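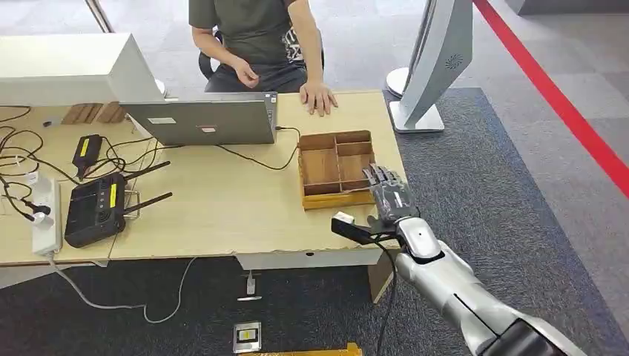 Photo: Hultell Lab. Used with permission.

Figure 1. The tray-sorting station at Hultell, with the right arm at the edge of the divided tray.

4.2 Sorting small parts into a divided tray

I went into this part of the study pretty sure it would be the easy one. We had already put the robot through towel folding (Section 4.1) and that was rough, so a plywood tray with a few compartments looked like a vacation. Pick up a part, find the right cell, let go. My nephew's preschool class does this with buttons!

The setup is in Figure 1. The tray has one long section and a set of smaller cells, and it sits close to the edge of the table where the right hand can get its fingers over the side. An operator sits across the table behind a laptop and stays there for the whole session, partly to reset the parts and partly to hit stop when things go sideways. We used the Clernier controller with its default grip settings, and the parts came from Levmont, who build drawer hardware and were kind enough to send us a box of their real mixed bins (screws, shelf pins, the little plastic corner brackets that always end up under a couch).

We ran 100 trials over 2 days in May. A trial counted as good if the part ended up in the right compartment with no help from the operator. By that measure the robot got 49, a hair under half, and I'll admit I had bet a lunch on a much higher number.

So where did the rest go? Mostly to the partitions. They're thin, and the fingers are wide compared with the small cells, so the hand would come down on top of a divider and either stall or nudge the whole tray sideways. Once the tray had moved, the next few placements were off too, which is why our misses come in clumps. The long section gave us far less trouble. Dropped shelf pins were the other big one, and they roll, so the robot lost track of them and the operator had to go fishing.

Abdelaziz (our name for the second controller, see Section 3) did better at noticing that the tray had shifted, but it was so slow that I stopped watching and answered email instead. We only got 2 full sessions out of it, and I wouldn't lean on those results much.

Could you put this on a shop floor today? For big parts in big bins, I think so, and I'd be happy to try it. For a tray like ours I'd want the thing clamped down first, and I'd still want a person in the chair. We tested clamping later on and the numbers are in Section 4.4, along with the narrower fingertips.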